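Chapter 4
Buying the Thing: Phones, Plans and the Small Print Between Them

Before you start
By the end of this chapter you should be able to read a phone listing without being charmed by it, work out what a plan costs over its full term, and tell a locked handset from an unlocked one before you've paid for it.

4.1 The price on the sticker

A mobile phone has at least two prices. The first is printed large, usually in a cheerful colour, and it's the one your uncle quotes at dinner. The second is what leaves your bank account between the day you sign and the day you're free to go. Retailers are under no obligation to make the second one cheerful, and few try.

Take the Histum, a mid-range handset we'll follow through the next three chapters. Prevgate, the carrier, offers it for $2 up front. The catch is a plan at $40 a month, and the catch in the catch is that leaving early means paying out the rest of the handset in one go. Famcombe, a shop that sells phones and nothing else, will let you have the same model outright and wish you luck finding a plan for it. 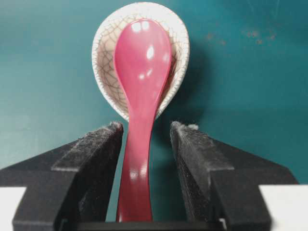 Which is cheaper depends on how long you keep the phone and how much data you get through. Most buyers are poor judges of both. We plan to keep a phone until it dies, then drop it in a car park in the second year. We sign up for enough data to run a small radio station and use it to check the bus.

Key term: locked handset. A phone set by the carrier to work only on that carrier's network. It looks exactly like an unlocked one, right up to the moment you put another company's SIM in it.

4.2 Reading the listing

Phone listings have their own dialect. "Up to" means "less than". "All-day battery" leaves open the question of whose day. "Refurbished" can cover anything from a full rebuild to a wipe with a damp cloth, so look for the grade and the warranty period, and if neither is given, keep your wallet where it is.

Check these before you compare prices:

Which network bands the phone supports, and whether your carrier uses them
Whether it was made for sale in this country
How long the maker promises security updates
Who pays the postage if it comes back

The third item is the one people skip. A phone that stops getting updates carries on making calls quite happily, and your banking app may be the first to object.

Students sometimes ask whether any of this matters for a cheap second phone, the sort bought for work or for travelling. We put the question to a few people who carry two.
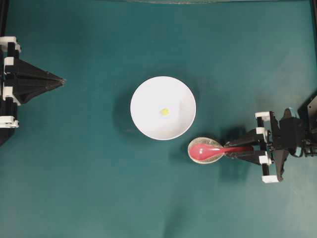
Getsemaní Bañuelos told us she'd bought hers in a hurry in September, at an airport, and learned that it was locked while standing in a queue in another country. She now keeps the receipt taped inside the case. "It's no use to me there," she said, "but I like to be reminded."

Hortensia Orellana had done better. She rang her carrier first, sat through 17 minutes of pan flute, and was given the unlock code for nothing.

4.3 Try it yourself

Find a current listing for any phone sold on a plan. Write down the up-front price, the monthly charge, the length of the term and the fee for leaving early. Work out the total, then look up what the same phone costs outright and add a prepaid plan with similar data for the same number of months. If either total comes to more than $2,000, check your arithmetic, and then check it was the phone you meant to click on.

Bring both totals to class. We'll need them for section 4.4, where the insurance gets added.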